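From: Régis Aubert
To: gripper-users list
Date: 12/5/21
Subject: Re: [gripper-users] Parallel fingers or the Foltuvau hand for kitchen objects?

Hello Driss, hello all,

Driss Filali wrote:
> We must choose between the standard parallel gripper and the Foltuvau
> three-finger hand before July. Our objects are bottles, bowls and
> cutlery. Did someone compare the two in simulation, with the same arm
> and the same controller? I am mostly worried about the spoons. Also,
> is the default finger friction in Brarneo to be trusted?

Yes, we did this comparison with Margaux Gautier during the spring, and I can share what we have. It is not a complete study. We made 226 trials in total, all in Brarneo, with the same joint impedance controller and the same start position of the arm. Only the end of the arm was changed.

For bottles I see no reason to buy the more expensive hand. We come from above, fingers open, and go down on the top of the bottle. The parallel gripper missed in 5 trials only, and each time the approach was too much to one side. The three-finger hand missed 11 times, mostly because the third finger touched the bottle before the two others and pushed it.
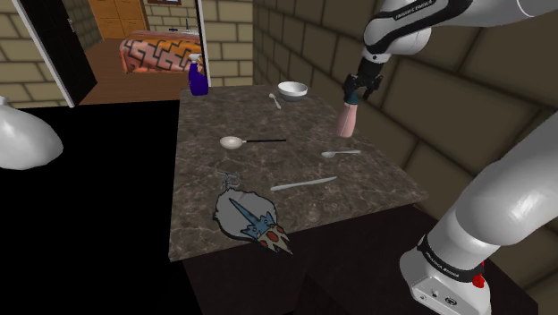 Brarneo, kitchen table set, parallel gripper above the pink bottle.

The cutlery is another story. A spoon lying on stone gives very little height to the fingers, and if you command the gripper even a bit too low, the controller pushes against the table and the arm begins to shake. We lowered the vertical stiffness for the last part of the descent and this helped a lot with both grippers. The thin handles remain difficult. With the bowl we take the rim, one finger inside and one outside, and it is rather easy.

About the friction: no, please do not trust the default value. It is too generous in my opinion. Annick Sabatier measured our rubber pads on the real arm and we now use her value, which made our success in simulation go down by nearly 10 per cent. I prefer this to a nice number which I cannot repeat in the lab.

One more remark about the camera. We first used a fixed view over the table, and the wrist was often hiding the object just at the moment of closing. Noémie Le Goff proposed a second view from the side and I recommend it, even if you use it only for checking the failures afterwards.

I can send the controller gains and the list of start positions to whoever wants them. Driss, could you tell me which finger length you have? Ours are the short ones and for deep bowls it may change the result.

Best regards,
Régis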